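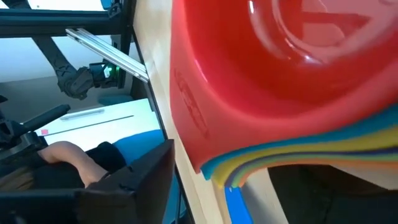

Cuenco de plástico rojo sobre láminas finas de colores.

La galería El Sherbiny abre su nueva sede en los antiguos almacenes Jodon

Redacción | Febrero

La galería El Sherbiny ha abierto al público su nueva sede en los antiguos almacenes Jodon, en el barrio de Firedier, tras varios años de actividad en un local a pie de calle del centro que se le había quedado pequeño. El edificio suma 1005 metros cuadrados entre la planta baja y el altillo, y se estrena con Zirkum, una exposición colectiva dedicada al objeto seriado y al múltiple de artista.

La muestra reúne alrededor de 90 piezas de 25 autores, entre ellas esculturas de edición corta, libros de artista, carteles, textiles y algunas maquetas que no se habían expuesto hasta ahora. Una parte procede de los fondos de la propia galería y el resto de colecciones particulares y de los talleres de los artistas. Todas las obras de la planta baja están a la venta. Las del altillo son préstamos y volverán a sus propietarios cuando termine la exposición.

El traslado se anunció hace dos temporadas, pero las obras se retrasaron por el estado de la cubierta, que hubo que sustituir casi por completo. También se ha cambiado la instalación eléctrica y se ha rehecho la solera de la nave principal, que presentaba un desnivel importante hacia el patio. La galería ha conservado el montacargas, las puertas correderas y el rótulo de la fachada, este último por indicación del Ayuntamiento, que lo tiene incluido en su inventario de elementos protegidos.

Los almacenes Jodon se construyeron para guardar papel y material de imprenta. Cuando la empresa cerró, el edificio pasó por varias manos y se utilizó como depósito de muebles y, durante un tiempo breve, como aparcamiento. Llevaba años sin uso. La galería lo ocupa en régimen de alquiler, con un contrato de larga duración que incluye una opción de compra. La cuantía de la renta no se ha hecho pública.

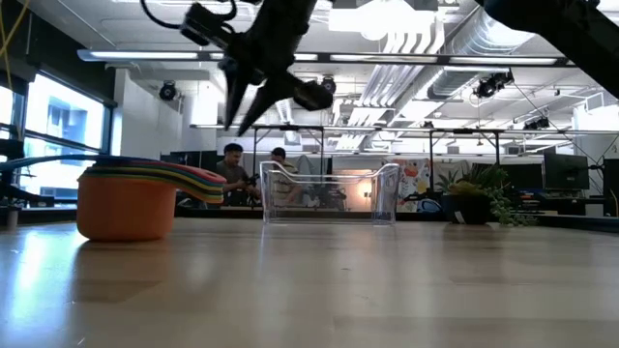
Vasos medidores de plástico encajados unos en otros, sobre una mesa de madera clara.

La reforma ha respetado la distribución original en lo esencial. La nave principal queda como sala única, sin tabiques fijos, y se dividirá con paneles móviles según las necesidades de cada montaje. A la derecha de la entrada se han colocado el mostrador, una pequeña librería y el guardarropa. Las oficinas, el almacén de obra y la sala de consulta del archivo ocupan el cuerpo trasero, que da al patio. El altillo, al que se sube por una escalera metálica o en el montacargas, se destinará a proyectos de menor formato.

El archivo es una de las novedades del traslado. En el local anterior estaba guardado en cajas y solo podía verse previa petición, con semanas de espera. Contiene correspondencia, invitaciones, catálogos, fotografías de montaje y listas de precios de todas las exposiciones organizadas por la galería desde su apertura. Investigadores y estudiantes podrán consultarlo con cita, que se solicita por correo electrónico. Por el momento no está digitalizado, aunque la dirección tiene previsto empezar por los catálogos, la parte más demandada.

Zirkum toma su nombre de una revista de artistas que circuló por suscripción en tiradas muy reducidas y que se enviaba dentro de una carpeta de cartón. Cada número incluía trabajos originales de varios autores, numerados y firmados, junto con una hoja de instrucciones para montarlos. La exposición dedica una vitrina a la revista, con la colección casi completa, y a partir de ella amplía el recorrido a otros formatos: objetos de vidrio y cerámica hechos en serie, estampaciones sobre tela, discos y una selección de embalajes diseñados por artistas para firmas comerciales.

El recorrido no sigue un orden cronológico. Las obras se agrupan según el procedimiento con el que se produjeron, de modo que en una misma mesa conviven piezas separadas por varias décadas. Las cartelas indican la técnica, la tirada y el número del ejemplar expuesto, y en algunos casos también el taller o la fábrica que se encargó de la producción. Según el texto de sala, la intención es que el visitante pueda comparar los métodos de trabajo de cada autor y el papel que tuvieron los oficios en el resultado final.

Varias piezas se han vuelto a fabricar para la ocasión, con permiso de los autores o de sus herederos, porque los ejemplares originales se habían perdido o estaban demasiado dañados para viajar. Las cartelas lo especifican en cada caso.

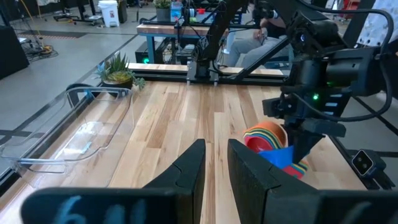

Estas reproducciones no llevan numeración, no se venden y quedarán depositadas en el archivo de la galería como material de estudio.

El programa se completa con visitas guiadas de 90 minutos que incluyen la exposición y las partes accesibles del edificio. Son gratuitas, en grupos reducidos, y hay que reservar plaza en la página web de la galería. También habrá un taller de encuadernación para público adulto y otro de estampación para familias, ambos en el altillo. El precio de los talleres cubre los materiales.

La apertura ha sido bien recibida por los comerciantes de Firedier, que llevaban tiempo reclamando un uso para los almacenes. La asociación vecinal, por su parte, ha pedido al Ayuntamiento que mejore el alumbrado de la calle trasera y que estudie una zona de carga y descarga, ya que los camiones que traen las obras tienen que detenerse ahora en el único carril. El área de Movilidad ha respondido que revisará la petición junto con el resto de las actuaciones previstas en el barrio.

El local del centro seguirá abierto hasta el verano como punto de venta de libros y obra gráfica. Después la galería lo dejará y concentrará toda la actividad en Firedier. La siguiente exposición en la nueva sede será individual y estará dedicada a la escultura en madera, con obra de gran formato que no cabía en el espacio anterior. El título y las fechas se anunciarán cuando termine Zirkum.

La entrada a la galería es libre. El edificio es accesible para personas con movilidad reducida por la puerta del patio.

Utilizamos cookies propias y de terceros para analizar el uso del sitio y mejorar nuestros servicios. Si continúa navegando, consideramos que acepta su uso. Aceptar | Configurar | Más información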